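Grants > Active Awards > Gremivmont Reuse Program > Progress Reports

Progress Report: Hardwood Offcut Recovery, Gremivmont Mill
Submitted 12/06/2025

1. Status

The project is on schedule against the revised work plan and under budget on materials. Kiln time is over budget. The overrun has been covered by moving money from the travel line, as allowed under the award terms, and no additional funds are requested.

Work in this period covered sorting and grading, moisture conditioning, panel glue-up, and the first round of flatness measurements. The finish trials at the Hollidine site have not started. They depend on a spray booth inspection that was moved twice by the inspecting office.

2. Feedstock

The mill separates offcuts at the trim saw into three bins by length. Pieces shorter than the minimum clamp length go to the boiler as before. Longer pieces are graded by face defects and end checking, then stickered in the conditioning room. The earlier practice of grading after conditioning was dropped in September. It tied up rack space with stock that was rejected anyway.

Maple remains the main species. Ash deliveries stopped when the Rowbotham yard changed its cutting list, and the ash portion of the test matrix has been reduced to the panels already made. We do not expect to restore it before the end of the award. The comparison between species in the final report will be limited for this reason.

3. Panel production

A total of 219 panels were glued in the period. Of these, 32 were rejected at first inspection, mostly for open joints at the ends. The open joints trace to two causes. The first is snipe from the planer, which leaves the last part of each strip thinner than the rest. The second is uneven clamp pressure on the older of the two racks. The planer outfeed table has been shimmed and the strips are now cut long and trimmed after planing. New pads are on order for the rack.

Glue spread was held constant throughout. Open time was not well controlled during the warmest weeks, and panels from those weeks are flagged in the data so they can be analyzed separately. The adhesive supplier's Ginditz line was considered as a slower-setting option but was not tested in this period.

Strip orientation was alternated by growth ring direction in half of the lots and left random in the other half. Alternating adds handling time at the layup bench. Whether the added time is justified will depend on the flatness results after a full heating season.

4. Flatness and moisture

Panels are measured for cup and twist on release from the clamps and again after conditioning. Moisture content is taken with a pin meter at 5 points per panel, on the back face only. Early readings show more cup in the random lots, but the spread within each lot is wide and the difference should not be quoted yet.

One meter was found to be reading high against the oven-dry check samples. All readings from that meter have been corrected in the data file, and the uncorrected values are kept in a separate column.

5. Appearance grading

The resale value of a recovered panel depends heavily on how visible the joints are and how well the figure matches across them. The draft grading sheet treats a straight, tight seam as acceptable in every grade. Figure mismatch moves a panel down one grade, and mineral streaks are scored only where they cross a joint.
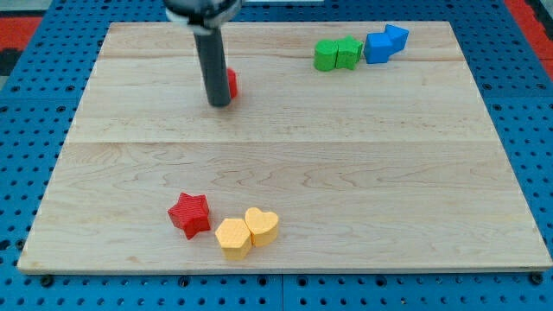

One of the outside graders wrote back that the draft sheet is too strict on streaks and too easy on color. In that grader's view, buyers of table and shelf stock accept streaks in maple without complaint but return panels in which one strip is clearly darker than the next. The comment also asked for the sheet to state the lighting to be used, as the same panel was graded differently in the shop and near a window. Both points have been accepted. A color step will be added to the next draft, and grading will be done under the fixed lamps at the inspection bench.

6. Work planned for next period

Finish trials will begin at Hollidine once the booth is cleared. Second-round flatness measurements will be taken on all retained panels. The revised grading sheet will go out to the same graders for a repeat test. A cost per panel will be reported for the first time, with kiln energy metered separately from the rest of the mill.

7. Open items

Approval of the revised species matrix is requested. The equipment inventory form will follow under separate cover.

Contact the Program Office | Copyright Gremivmont Reuse Program | Back to top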